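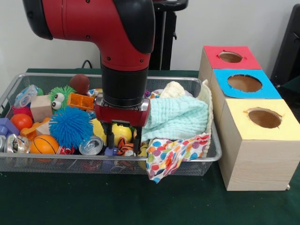

Figure 3. Gripper fingers open in the mixed basket. Keep hands clear of the basket and the boxes while the arm is powered.

Section 7. False "Grip OK" and Dropped Objects

Applies to: Cluravo picking cell, Dravcombe controller, all basket work
Revised Jul 19, 2023 by Kamarul Ong, Tovthorpe site

Read this section before you believe anything the status panel says about a grip. The factory manual covers this fault in a single line ("re-run gripper calibration if grip is unreliable"). We re-ran it many times. It did not fix the problem, and in two cases it hid the problem until the next shift.

7.1 What the fault looks like

The arm goes down into the basket, the fingers close, and the panel shows Grip OK. The arm lifts. One of these follows:

- The fingers come up with nothing between them and the arm carries on to the box anyway, opens, and adds one to the count.
- The fingers come up holding a fold of cloth with an object riding on top of it. The object falls somewhere between the basket and the boxes.
- The arm slows on the way up, then jerks free. The controller logs code 407, or logs nothing.

The last one is the safety matter. The other two are mostly a nuisance, except that they make your numbers look better than they are.

7.2 What Grip OK means

The controller reports Grip OK when the fingers stop before they reach the fully closed position. It has no idea what stopped them. A wooden block will do it. So will a bunched towel, a plush toy that squashes down to half its size, or the wire of the basket.

The sales sheet calls this "confirmed grasp detection." Treat it as a finger position reading and you will be less disappointed.

Code 407 is listed as "lift resistance, transient." In our logs it turned up when a finger had hooked the mesh or the rim, and also when two fingers had hold of a cloth that was pinned under the rest of the pile. The controller clears it by itself and keeps going. We do not think it should, and we have said so to the supplier.

7.3 Before you start

CAUTION: Do not reach into the basket to free an object while the arm is in Hold. Hold keeps the motors live. After a 407 the arm may be pulling against something, and it will move when that something lets go. Press the emergency stop first, every time.

CAUTION: On this model the fingers may stay clamped after an emergency stop. Do not pull a trapped cloth by hand. Follow 7.5.

You will need the key for Manual mode, the finger gauge, and a printed copy of the run log. The on-screen log shows only the latest entries and drops the rest.

7.4 Checking for a false grip

1. Finish or cancel the current pick. Wait for the arm to return to its park position.
2. Turn the key to Manual and set speed to the lowest step.
3. Open the Gripper page and write down the finger gap with the fingers fully closed on nothing. It should read zero. If it reads anything else, stop and do the zero set in Section 4 before going on.
4. Jog the arm over the basket and lower it until the fingertips are just above the top layer.
5. Pick a hard object with clear space on both sides. A ball or a block is fine. Close the fingers and write down the gap.
6. Lift clear of the rim and stop. Look at the fingers, not the panel. Write down what they are holding.
7. Lower, release, and repeat on cloth only.
8. Repeat once more on a soft toy.
9. Compare the three gaps. If the cloth reading falls inside the range for the hard object, the controller cannot tell them apart in your basket, and no amount of calibration will change that.

Note: Step 9 failed on our cell on the first try. It also failed after the software update that was supposed to cure it. We were told the update "improves grasp confidence." It may improve the controller's confidence. It did nothing for ours.

Note: Shiny cans are a separate problem. A can that has already been crushed may give under the fingers, so the gap keeps changing during the lift. Do not use one as your hard object.

7.5 Clearing a snag

1. Press the emergency stop. Check that the motor light is out.
2. Look from the side and find out what each finger is touching. If you can't see a fingertip, assume it is hooked.
3. Have a second person hold the basket by its rim, well away from the fingers. Baskets have been lifted off the table during a snag here.
4. Reset the stop and go straight to Manual. Do not pass through Auto.
5. Lower the arm by one jog step to take the pull off. Down first, even though it feels wrong.
6. Open the fingers fully.
7. Raise the arm one step at a time. If anything in the basket rises with it, go back to step 5.
8. With the arm parked and the emergency stop pressed, pull any loose cloth away from the mesh. Check both fingertips for bends or nicks.

If a fingertip is bent, take the cell out of service. Grønli supplies the replacement fingers in pairs. Change both. We tried mixing one old and one new and the zero reading drifted all week.

7.6 Settings that helped, and some that did not

Raise the pause after lift to 2 seconds. Anything badly held tends to fall back into the basket during the pause and not onto the table. This costs time. The supplier's cycle figures assume no pause, so don't expect to match them.

Set the 407 response to Stop and Wait. It is under Advanced, Faults, Transient, and it returns to Auto Clear whenever the software is updated. Check it after every update.

Turn off Auto Retry. With it on, the arm goes straight back to the same spot with the same approach, and if the trouble was a hooked finger it hooks it again.

Raising the grip force made things worse. It held cloth harder and soft toys no better. Leave parameter 1825 at the factory value.

We also tried the "deformable items" preset. We could not measure any difference between that and the standard one. If you get a different result, send the log along with it.

7.7 Counting after a fault

Do not use the panel count for any run that shows a 407 or an unexplained slow lift. Empty the boxes by hand, with the emergency stop pressed, and count what is there. Check the table and the floor too. Enter the hand count in the log and mark the panel count as rejected.

In March we passed a full batch on the panel count alone, and the boxes came up short. The controller had recorded every pick as good.

7.8 When to call

Call the Tovthorpe desk if you get 3 snags in one shift, if the arm moves at all with the emergency stop pressed, or if the finger gap will not return to zero. Leave the key out and tag the cell. Do not accept "recalibrate and monitor" as a fix unless someone has run 7.4 afterward and written the gaps down.

Continue to Section 8, Cable and Stand Checks.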